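PRESS RELEASE - for immediate use

Brirstead optics workshop opens its benches to outside users from April

Shared bench time, fibre tidying courses and a parts library for small labs and firms in the Drivby area

DRIVBY - The Brirstead optics workshop will open its benches to outside users from April, after two years of being used only by its own members. Bookings open at 9 in the morning on the first working day of the month. Small firms, college groups and people working on their own can all apply.

The workshop sits on the upper floor of the old Oda building, next to the print works. Four benches, each with a breadboard of tapped holes for bolting down mounts, clamps and posts. Shelves along the back wall. One sink. A darkened side room for anyone who needs the lights off, to be booked seperately.

"We kept getting the same phone call," said Lino Palumbo, who runs the workshop. "Somebody has a bit of fibre and a detector and a kitchen table. They need a flat heavy surface for a fortnight, and they can't buy one. So, fine. Come and use ours."

Bench time is sold in half days. Users bring their own light sources and anything delicate. The workshop supplies posts, clamps, screws, hex keys and a basic set of patch cords, all from the parts library, which now stands at 3732 items after a long winter of sorting and labelling. Loans are signed out on a paper card. Lost clamps are charged for, lost screws are not.

A short course comes with the first booking and cannot be skipped. It covers cleaning connectors, laying out a board before bolting anything, and looking after cable. Fibre gets the most time. How wide to leave a loop, where a cord may cross itself, how to mark a run so the next person can follow it from one end to the other.

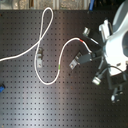 Palumbo teaches most of it himself. "People pull it tight because tight looks neat," he said. "Leave it slack while you're still moving things about. Tape it down at the end, when you know where everything lives. And don't lean on it, we have had elbows."

The course runs for two hours, in groups of up to six, with tea. A longer one on mounting and alignment is planned for later in the year and will be run together with Gestura, the Drivby training company. Dates and price for that to follow.

Old boards stay in service. Scratches on the surface do no harm to most work and the workshop has chosen to spend its money on mounts and on better shelving - the new racks went up last month and have already been filled. Holes with worn threads get a dab of paint and are left alone. Users are asked to report any new ones they find, and to please not try re-tapping them.

Cost. A half day is 30 pounds for small firms and individuals, free for school and college groups who book through a teacher. Members keep their present rates and will have first pick of the side room. Around 163 people have already asked to be put on the mailing list, so early booking is adviced.

What to bring: closed shoes, safety glasses if you own a pair, a list of what you want to mount. No drinks on the benches. Bags under the coat rail, please, the gangways are narrow.

Boards must be cleared at the end of each booking unless a hold has been agreed beforehand. Holds last up to five days and carry a small charge. A card with name and phone number goes on the corner of the board. Anything left without a card will be boxed up and put on the bottom shelf.

Visitors can look round on the open afternoon at the end of March, from 2pm, no need to book. The lift is working again. Parking behind the print works after 1pm only.

ENDS

Notes for editors

The workshop was set up by Brirstead members as a shared space for optics work and is paid for through bench fees and subscriptions.

Lino Palumbo is available for interview most mornings - please ring the workshop desk first, he doesn't always hear the phone from the side room.

Booking forms and the full price list can be had from the desk or by post.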